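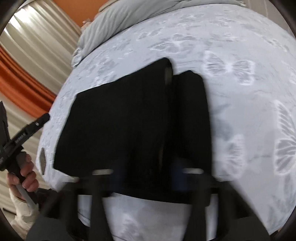
1/ Our house rules for recording folding with hand-held grippers

Wilma Baird here, from the Planness home recording project. I've just finished the new version of our good practice sheet and I'm far too excited about it to keep it to myself, so have a thread!

2/ Both grippers, all the way through. If a task is listed as two-handed, you don't put one down to smooth a corner with your fingers. I know. It's so tempting. But a hand that pops in halfway through gives us a fold the robot has no way of copying.

3/ One garment per recording. Start it flat, finish it folded, let go, count to two in your head, stop. That little pause at the end is my favourite rule on the whole sheet (yes, I have a favourite rule).

4/ Dark clothes go on a pale surface, pale clothes on a dark one. Black on a light sheet is lovely to work with, you can follow the edges of the cloth so much more easily. Patterned bedding is fine too! We had a long argument about this in November and patterns won. Real beds have patterns on them.

5/ Fingertips near the edge of the cloth, never a big pinch out of the middle. Come in low and close slowly. If you catch the sheet as well, open up and try again, and KEEP the recording. Mark it "regrasp" in the notes.

6/ Honest labels! A wonky fold is a wonky fold. We went back over 3209 recordings from the Stalville homes and 200 had been marked "neat" when they were, um, not. Nobody was being sneaky, the old form only had one box to tick. The new one has four.

7/ Homes are homes. Before you start: post, photos, medicines and screens out of view, and everyone in the house knows you're recording. If somebody walks in, stop and bin that one. No exceptions for "it was only their elbow".

8/ Breaks. 16 minutes on, then put the grippers down and shake your wrists out. Bondarchuk (our hardware lot) wanted longer sessions, tried one themselves, and came back agreeing with me. Very satisfying.

9/ Wipe the finger pads between homes and check the screws. Write the gripper number on the form, left and right separately. Please, please don't swap them over mid-session.

10/ The sheet covers folding only for now. Destik are testing a version for bed making and I've already sent them far too many comments. If you record at home with your own kit, tell me which rules you'd add, I want to read all of them!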